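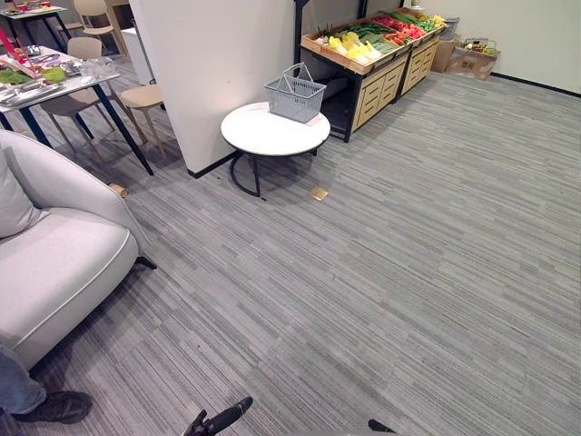

Padmavathi Achari told me that if I wanted to sleep through the night again I should stop trying to, and then she went back to her tea as if she'd said something perfectly normal. I'd been complaining for a good ten minutes by then (I do this, ask anyone) and I think she was hoping to end the conversation. It didn't end. It turned into most of my winter.

My trouble was three in the morning. Falling asleep was never a problem, I can nod off during a haircut. But at three, or a few minutes either side, my eyes would open and there I'd be, wide awake and thinking about the gutters. Or a thing I said to a teacher in high school. Or whether I'd ever canceled the trial for that cooking app. I'd lie there furious until almost five, doze for a bit, and then drag myself through the day like a wet coat.

So what did Padmavathi mean? She meant get up. She'd been doing it for years, she said, and she had a whole little life in there: a lamp, a blanket, a jigsaw on a tray. Forty minutes or an hour later she'd be yawning and off she'd go again. No clock, no phone, and absolutely no bills.

I was doubtful, but I tried it in October, and the first night was terrible! I sat in the kitchen with cold feet and ate crackers. The second night I wore socks. By the end of the week I'd found a paperback mystery I had already read twice, so there was no danger of getting excited, and I was back in bed before the heating came on.
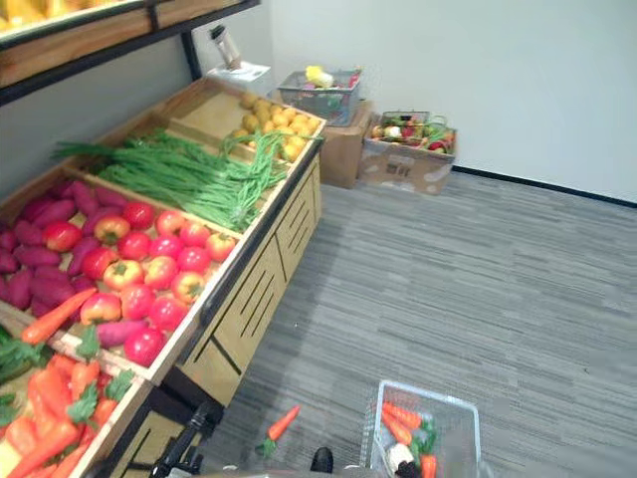

Then I got nosy and started asking other people what they did with their three o'clocks. I had no idea I was surrounded. My neighbor Bleddyn Kneath irons. He told me this over the fence, a bit shyly, and said he's never had so many good shirts. Jarlath Scanlon, who I've known for 18 years and who always looks disgustingly well rested, writes letters to his sister and mails maybe one in five of them. The others are in a shoebox, and she knows about the shoebox, and she wants it.

Johannes Sithole takes the opposite view. He stays put. He used to drive the night bus out to Mokstead and he says he spent enough of his life upright at that hour, thank you very much. What he does is go along the old route in his head, stop by stop, with the shelters and the bad corner by the bridge, and he says he hasn't reached the depot in years. I tried it with my walk to school when I was a kid and got as far as the bakery. I remembered the bakery so well that I got hungry and had to get up anyway.

I've also read a fair bit about how people in past centuries slept in two shifts, with a quiet stretch in the middle for praying or chatting or poking the fire. Some historians think it was common, others aren't so sure, and I'm in no position to settle it. I like the idea, though. It made my kitchen chair feel less lonely, picturing a whole village up and pottering about in their nightclothes.

If you're awake like that every night and it's making you miserable, go see a doctor. Mine asked about coffee (I'd been having a big one at four in the afternoon, which I had somehow never counted as coffee) and about the glass of wine, and I've moved the first and mostly dropped the second. Both helped. I still wake up 2 or 3 nights a week.

But I'm not mad about it anymore, and I think that's been the biggest change. I put on the socks and turn on the small lamp. I've finished the mystery again and started on a scarf, which is getting very long and slightly wider at one end. Bleddyn's light is usually on across the way. Last week I waved, and he held up a shirt.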